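Back to sort of normal

Ok so it's been a while. January ate me. I have a half finished post about the trip to my aunt's and a half finished post about soup and neither one is getting finished, so you get this instead, typed fast before the dryer buzzes.

I quit sugar in my coffee. Small thing. Except I've been taking two spoons since I was a teenager, and I drink a lot of coffee, and the first week was awful. Everything tasted like a wet pencil. I kept pouring cups and walking away from them.

Reason I did it -- my dentist. Not even a lecture, she just looked at the x-ray for a long time and said "hm." Three fillings. 900 dollars after insurance, and I have what's supposed to be the good insurance. I sat in the car afterward with half my face numb and did the math on how many bags of sugar that is. Then I went home and put the sugar jar on top of the fridge where I need the step stool.

Day one, headache. Probably not from the sugar, probably from drinking half as much coffee. Day two, same. By day four I was sneaking honey in, which doesn't count as quitting, I know, I know. Hatem caught me. He's been drinking his black since college and he's very smug about it. He said I should just buy better coffee and stop treating it like medicine.

So that was the next project.

I went to Grovthorpe on Thursday after work, the roaster over by the old tire place, where I'd never gone in because the sign has that thin lettering that means you're going to pay for it. The guy at the counter asked what I usually drink. I said the red can. He didn't flinch, to his credit. He asked if I liked chocolate or fruit and I said what, in the coffee?? and he explained that no, it's a taste, in the bean, nothing gets added. I've been drinking this stuff for most of my life and did not know that.

Came home with a little bag called Rivera. The chocolate one. It cost what I normally spend on three weeks of coffee and there's enough in it for maybe 14 cups. I made it too weak the first time. Then too strong. Third time I used the kitchen scale and it was good. Like, drinkable with nothing in it good. I stood at the sink and drank the entire mug and then stood there a bit longer.
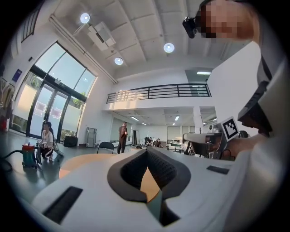
Round table.

The other thing that changed is I sit down now. Before, coffee was something I did while doing four other things. Mug on the bathroom counter, mug on the dryer, mug in the car with no lid like an animal. When it costs that much per cup I guess I want to be there for it. So, ten minutes, in a chair, before anyone else is up. No phone for the first five. (I do look at the phone for the second five. I'm not a monk.)

Things I have noticed in the no phone part:

The heat comes on at 6:20 every day and it sounds like somebody dropping silverware in the wall.

Our neighbor across the way is also up. Her kitchen light goes on right after mine. We've never mentioned it.

I have a lot of opinions about the curtains.

Ok what else. Other stuff tastes sweeter now, people told me that would happen and I rolled my eyes, but it did. I had a granola bar at work, one I've eaten a million times, and it was basically candy. Checked the label. Pretty much candy. Ketchup is also very sweet?? Regular milk is a little sweet. I had a carrot the other night and said "wow" out loud and my sister, on speaker phone, said please get a hobby.

I am not turning into a health person. I had two slices of sheet cake at the office thing and I'd do it again. It's just the coffee. That's the whole deal, I'm only fixing the coffee.

Money wise it's kind of a wash so far. I did cancel the Luvura subscription, the flavored syrup one, which I'd forgotten I was even paying for. There are still four pumps bottles of it under the sink if anyone local wants them. Hazelnut, vanilla, another vanilla, and one that says "autumn." Hatem says pour them out. I can't pour out a full bottle of something, it's how I was raised.

Somebody emailed to ask if I have a grinder recomendation. No! I'm having them grind it at the shop. I looked at grinders online for one evening and there was a guy with more than 2,000 comments on his video fighting about burrs and I closed the tab. Maybe later. For my birthday, maybe. If you have a cheap one you like, tell me in the comments, but please keep it under the price of a filling.

Next bag I'm trying the fruit one. I'm scared of it. The counter guy said it's "bright," and I said is that good, and he said some people think so.

Soup post soon, I swear. It's the lentil one and I have to make it one more time, last time I forgot to write down how much broth.

Dryer just buzzed, gotta go.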